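Tonix opens brake and tire shop in Planutstead

PLANUTSTEAD, May - Tonix opens its new brake and tire shop on Sorensen Road this Friday. Doors at 7 a.m. Three service bays, walk-ins welcome, no appointment needed for tire rotation.

Free brake checks for the first 20 cars. 15 percent off pads and rotors thru the end of the month.
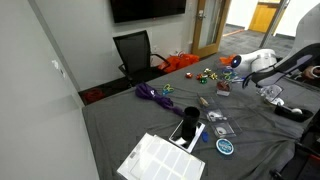
Meeting room with wall-mounted TV and long table. Photo: Tonix

"People wait too long on brakes. They hear the squeal and turn up the radio," said shop manager Necati Soylu. "Come in, we look, you get a price in writing."

Shop also stocks Brisidia all-season tires in most comon sizes. Truck sizes by order.

Media contact: Necati Soylu, Tonix front desk, Planutstead.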